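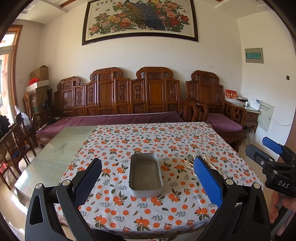 Besteck in eine Blechdose räumen, das klingt nach einer Aufgabe für Dreijährige. Für uns bei Mernbridge war es in diesem Sommer die Aufgabe, an der der Greifer gescheitert ist, und zwar ziemlich laut!

Am 28. August 2026 haben wir deshalb die Serie Fang vorläufig gestoppt. Was war los? Beim Schließen blieb die Kraftbegrenzung hängen, der Motor zog einfach weiter, und die Finger gingen erst wieder auf, als ich den Strom weggenommen habe. Eine Gabel ist jetzt krumm (meine eigene, na schön), verletzt wurde zum Glück niemand. Ich hatte die Hand aber schon auf halbem Weg zum Löffel und hab mich ordentlich erschrocken.

Im Protokoll stehen 539 Greifvorgänge, bei 3 davon kam der Fehler. Klingt nach wenig, aber bei einem Gerät, neben dem ständig Finger unterwegs sind, reicht mir das völlig. Der Zulieferer Telton tippt auf einen Wackelkontakt am Stromsensor, ich tippe eher auf die neue Firmware, und wir haben eine Tafel Schokolade darauf gewettet.

Wer einen Fang zu Hause hat: bitte ausschalten, Stecker ziehen und nicht mit der Hand nachhelfen, wenn er klemmt. Das Update soll im November kommen. Die Omar-Modelle haben einen anderen Sensor und laufen ganz normal weiter.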